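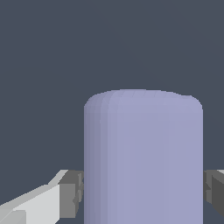

Why did the last logwood bath go brown on us? Too much heat, I think, and for too long. I had it properly simmering while I was on the phone, and logwood doesn't forgive that.

**May 22, 2021, dye shed**

Fresh start this morning with the Sequeira fleece, 825 g of it, scoured and still smelling faintly of sheep (I've stopped minding). Alum mordant as usual, then into the pot with roughly 200 g of logwood chips tied up in an old pillowcase. Eulalia Zúñiga swears by soaking the chips overnight first, so I did, and the liquor was already a fantastic inky plum before I'd even lit the ring!

Kept it under a simmer this time and stirred whenever I remembered. Lovely purple on the first skein out, a bit patchy near the ties. My fault, I'd done them up too tight again. Retied the rest in loose figures of eight.

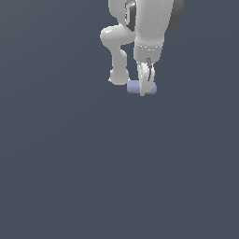 Next job is the iron afterbath for the Erkonow blanket, and I keep changing my mind about how far to take it. Siyabonga Mokgethi wants charcoal, I want something softer that still has a bit of blue left in it. The dark slate grey behind the white arm is pretty much my idea of it, flat and even all over with just a breath of blue, and I'd be thrilled to get wool that level. Mine always comes out streaky where it folds over on itself. Bigger pot, then, and less wool in it, and the iron fully dissolved before anything goes in.

Tried a pinch of iron on a scrap while the pot was cooling. Went dark fast, and it feels a touch harsh, so a shorter dip next time and a good rinse straight after.

Still to do:

- label the skeins before I forget which is which (again)
- ring Prestico about more alum, we're down to the bottom of the tub
- strain the leftover bath and keep it for a paler batch
- new rubber gloves, the left one leaks and I've got a purple thumb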